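Hand-held grippers teach a robot to clear a table, within limits

September 2018

A research group at Nesden says it can train a robot arm to tidy a tabletop without anyone ever driving the arm. The claim has been passed around a good deal since the group posted its report, usually with the word "breakthrough" attached. The report itself is more careful than that, and in a few places it isn't careful enough.

The idea is simple to state. A person picks up a gripper fitted with a camera, does the chore by hand, and the recording becomes training material. The arm later carries the same kind of gripper and sees the table from nearly the same spot. The group calls its method Flekell. It used 2198 recordings of people picking things up, moving them and putting them down, and then asked an arm to do the same on tables it had been shown and on tables it hadn't.

On the familiar tables the arm did well. On the unfamiliar ones it finished the job in 59 percent of tries. That is the number most write-ups have led with, and it deserves a slower look. A try was scored as finished if the object ended up anywhere inside the target tray, even if it landed on its side or was let go from too high. The report mentions this in a footnote. A stricter score was kept too, but it appears only in a chart with no figures printed on it, so readers are left to squint at the bars.

There is also the matter of what "unfamiliar" means. The test tables differed from the training tables in color and height. They stood in the same building, under the same ceiling lights, and the trays came from the same batch. Anyone hoping to learn how the arm would manage in a real kitchen, with a window on one side and yesterday's mail on the counter, will not find out from this report.

The comparison with older methods is weak as well. Flekell was set against a system named Kang, trained on recordings made by steering the arm with a joystick. Kang came out well behind. But Kang was given far fewer recordings, on the grounds that joystick sessions take longer to collect. That is a fair point about cost. It says very little about which kind of recording teaches more, and the report slides from one claim to the other within a single paragraph.

Some of the work does hold up. The group shows that small differences between one person's hand and another's matter less than expected. With the recordings of five people left out one person at a time, the results hardly moved. The section on open space is good too. Arms trained on crowded tables often froze when faced with a bare stretch of tabletop, and the group dealt with this by adding recordings in which the gripper crosses plain surface on its way to a tray. It is a modest fix, clearly explained, and other labs could try it tomorrow.

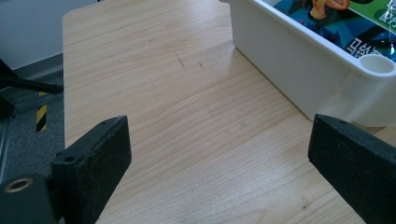

The view from the hand-held gripper, with a white tray beyond the right finger.

The group is less open about wear. Hand-held grippers get knocked around, and fingers that have been used for weeks may not grip the way new ones do. The report gives this one sentence and no test. It would have been easy to run the same trials with old fingers and fresh ones – the sort of check that takes an afternoon and saves a lot of arguing.

Money is already circling. Gamen, a company that sells sorting equipment to warehouses, says it is in talks to license the method and hopes to have a trial running by December. Its announcement speaks of robots that "learn any task from any worker." The report covers picking things up and placing them in trays. It does not cover folding, pouring, opening lids or anything that needs two hands, and the authors say so plainly in their closing section.

The group says it will release the recordings but has not said when, or whether the failed tries will be included. Those would be the useful ones. Of the failures it chose to describe, 21 were put down to the arm closing its fingers too early, and the explanation offered is a delay in the camera signal. That may be right. Without the files, outside labs have no way to check.

A longer version of the report, with the stricter scores set out in a table, has been promised to reviewers.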